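Data card for the two-arm part of the Londari tabletop set. Last edited October 28, 2018 by Kyu-ri Yeo.

## What is in it

- 3392 recorded episodes, of which 2186 passed review
- 17 tasks, all done at one table with household items
- 2 arms per episode, each with its own gripper and camera mount

All episodes were made by remote control. The operator moves a pair of small leader arms and the work arms follow. Hand-guided runs (operator holding the wrist) are kept in a separate folder, `brorko_guided`, and should not be mixed in without setting `source` in the loader.

## Fields

| key | content |
|---|---|
| `joint_pos` | measured joint angles, both arms |
| `joint_cmd` | angles sent from the leader arms |
| `grip` | opening of each gripper, 0 is closed |
| `task_id` | short name, see `tasks.txt` |
| `ok` | reviewer mark, true or false |

`joint_cmd` runs slightly ahead of `joint_pos`. We have not shifted it.

## Recording rules

Start with both grippers open. Bowls are taken by the rim. If only one arm is needed, the other stays in view and still. Stop the episode after the object is released and the arm has backed off.

An episode is marked false if the operator paused to think for a long time, even if the task got done. Jae-in Do and Kanokwan Nuchit did the review.

## Known problems

- Episodes from February have no `grip` values for the left arm.
- `task_id` for the bowl tasks was renamed once. Old names still load, with a warning.
- Black grippers over black cloth are hard to segment. Use the joint data to place them.

## Bowl task, right arm holding, left arm waiting
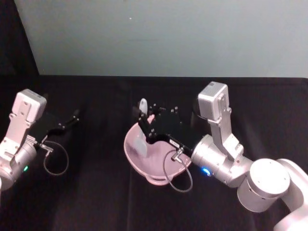
Chang-ho Do asks that anyone training on the bowl tasks keep the still arm's data in, as his first policy was trained without it and let the left arm drift toward the bowl.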